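La torre de Edeltraud

Ignacio Huenchumán heredó el taller con todo lo que tenía dentro, incluidos un calendario parado en julio, 214 tornillos en un frasco de mermelada y a Edeltraud Kasten, clienta. De los tornillos sabía el número por una etiqueta del dueño anterior, hombre meticuloso y, según la leyenda, insoportable.

Edeltraud llegaba siempre a las cuatro de la tarde, con el ordenador en un carrito de la compra marca Plendel y el diagnóstico ya hecho.

—Es la memoria —dijo aquella vez.

—¿Cómo lo sabe?

—Porque la última vez dije que era la fuente y usted me cobró por llevarme la contraria.

El ordenador tenía unos 23 años y guardaba una sola cosa de valor: la novela de Edeltraud, una saga familiar ambientada en Jõgi, ciudad báltica que ella no había pisado y que describía con una seguridad admirable. Llevaba 13 capítulos. En todos moría un tío.

—Podría pasarla a un equipo nuevo —sugirió Ignacio, como sugería cada año.

—Los tíos no caben en un equipo nuevo.

Él tumbó la torre, quitó el panel lateral y se asomó. Siempre le había gustado ese momento, parecido al de abrir el armario de un desconocido: uno entra buscando un abrigo y acaba opinando sobre la vida ajena. Edeltraud miraba hacia la puerta, por pudor.

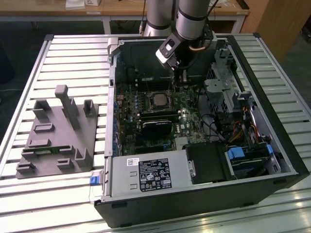
—¿Para qué lo acuesta?

—Para llegar a la placa desde arriba y que no se me caiga un tornillo por detrás.

Ella lo pensó un rato. Luego preguntó si aquello tan cuadrado del medio era importante.

—Es el procesador.

—En el capítulo cinco tengo un notario igual. No hace nada y todos lo consultan.

Ignacio soltó el módulo de memoria, le limpió los contactos y volvió a encajarlo. A las cinco y media la máquina arrancó con un quejido y enseñó el capítulo 13, donde el tío Sistness agonizaba desde marzo.

—Era la memoria —admitió él.

—¿Y cuánto me va a cobrar por darme la razón?

Le cobró lo mismo. Edeltraud pagó, metió la torre en el Plendel y pidió prestado un lápiz para apuntar el nombre del destornillador. Necesitaba un apellido para el próximo muerto, y Skotwood le pareció de buena familia.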